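Home | Cells | Benches | Spare Parts | Service Notes | Downloads | Contact

Jarkesach Twin Bench, two-arm tabletop cell

The Twin Bench is a fixed table carrying two six-joint arms on separate base plates, supplied by Zesley as a complete cell or as a retrofit kit for an existing frame. It is used for handling trials with light, irregular goods. This page covers layout, surface preparation and routine care. For controller wiring, see the Cama cabinet sheet.

Mounting

Each arm stands on its own square plate. Bolt the plate down before fitting the arm, tighten in a cross pattern, and check all bolts again after 70 hours of running. Mark each bolt head with paint pen once it is at final torque. If a mark has moved at inspection, remove the bolt, clean the thread and refit. Do not shim one corner of a plate; a plate that rocks means the table top needs work.
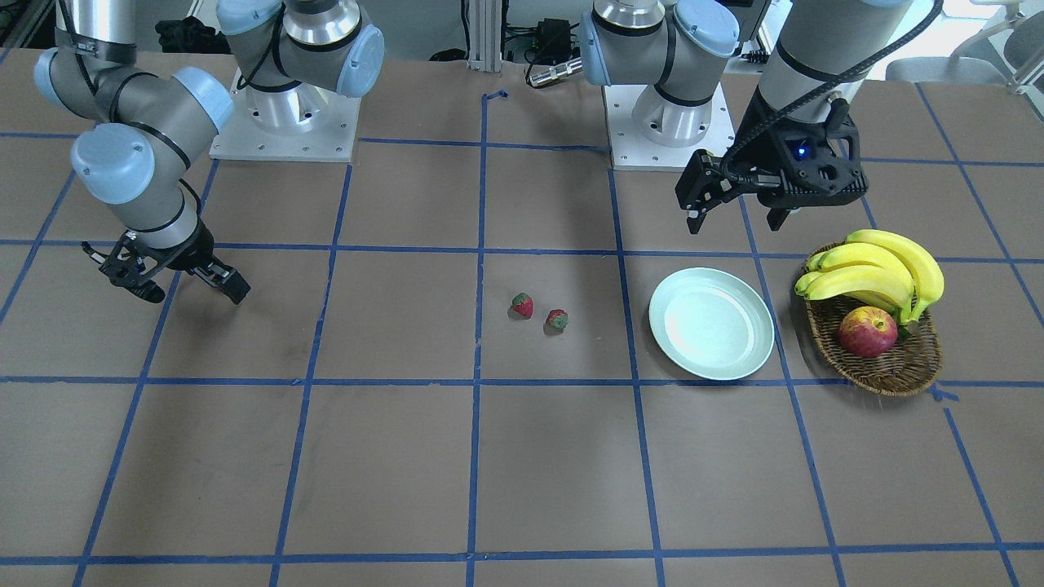

Grippers and cable routing

The two arms may carry different tooling, and the controller stores a separate tool record for each. Enter mass and center of gravity for the gripper that is fitted, including its bracket. A two-finger gripper working close to the paper, as on the arm at left, should be taught with its tilt already set, since a late wrist rotation can drive one fingertip into the surface. The bulkier parallel-jaw unit on the other arm has its cable run as a free loop from the top of the forearm. Leave enough slack in such a loop for full wrist travel in both directions, and no more. Thin cables that follow the links should be tied on both sides of each joint, never across it.

Jog every joint to its soft limits at low speed after any cable work. Watch the loop, not the gripper.

Work surface

The top is dressed with brown kraft paper and gridded with blue masking tape. Replace the paper when it is torn, creased or stained in the working area. The order of work is:

1. Park both arms and press the emergency stop.
2. Lift the old tape with the paper and wipe the table.
3. Lay new paper flat and fix the edges.
4. Tape the lengthwise lines first, then the crosswise lines.
5. Release the stop and run the touch-off routine at 3 points per arm.

The grid is a placement aid for the operator. The arms do not read it, and positions must not be taught from tape alone.
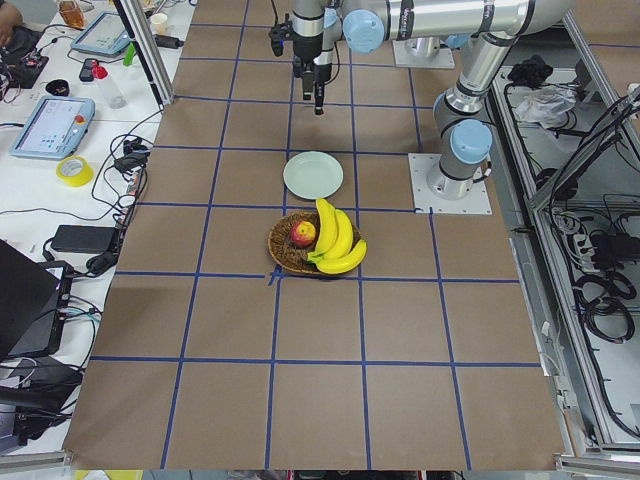
Daily check

Start with the stops. The cell has 2 teach pendants, and each emergency stop button is tested on its own with the arms powered and stationary. Keep the pendants on the side table, screens up, where the red buttons can be reached across whatever else is lying there. Then look over the tape. A frayed or bunched spot like the one just below the fruit basket is enough to catch a fingertip or tip a light plate, and should be cut out and patched flat. Finish with the base plates and the cables that loop toward the table.

Service interval and parts

Joint cap seals: inspect every May.
Fingertip pads, Naciri pattern: replace in pairs.
Plate bolts: supplied as a full set only.
Kraft paper roll and blue tape: stock item, order code 144.

Service questions go to Nandini Nambiar. Retrofit drawings are held by Aravind Gounder; include the frame serial number with any request.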